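Início > Revista > Vida em casa > Consertar

TECNOLOGIA SEM PRESSA

O computador velho da sala ainda tem muito para dar

Lá em casa ele ficava debaixo da escada, coberto com uma toalha de mesa, e toda a família jurava que um dia alguém ia dar um jeito naquilo. Passaram-se dois verões. Quando enfim o levei à Stolside, a oficina do bairro, já ia meio conformada em me despedir dele.
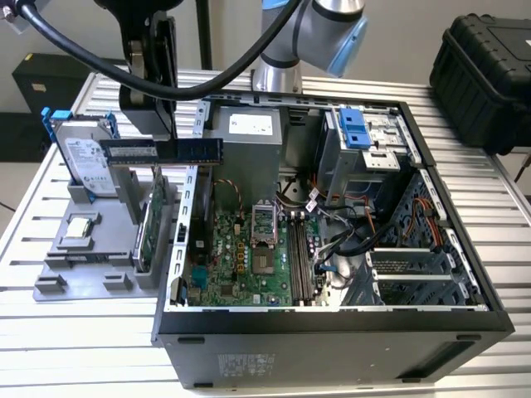

Saí de lá com uma lista curta e um orçamento de 219 reais, o que me deixou tão contente que parei para tomar um café na volta (e comer um pastel, confesso). Um aparelho novo, dos mais simples, não me sairia por menos de 1034.

Tem também o lado do afeto, que a gente esquece. Naquele disco moravam as fotos do batizado, as receitas da minha avó digitadas com tanta paciência, as planilhas da reforma!
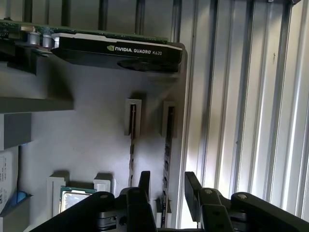 Quem quiser se aventurar sozinho comece devagar, com boa luz e um pires para os parafusos. Anote o que tirou e de onde. E faça cópia de tudo antes, por favor, nem que seja num pen drive emprestado.

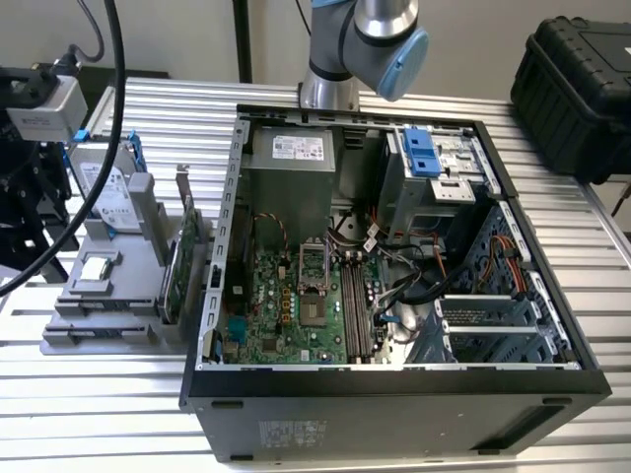

Gabinete deitado e aberto, com o soquete do processador vazio.

Peças usadas se encontram na feira da Gorier, aos domingos, e vale chegar cedo, que o pessoal é madrugador e o bolo de fubá acaba logo.
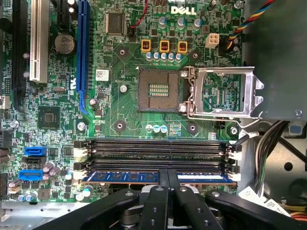
E quando não tem mais conserto?

Aí o caminho é a coleta. A Zullus recebe placas e cabos no balcão, de graça, e ainda deixa a gente ficar um tempinho de prosa.

606 compartilhamentos · 2 comentários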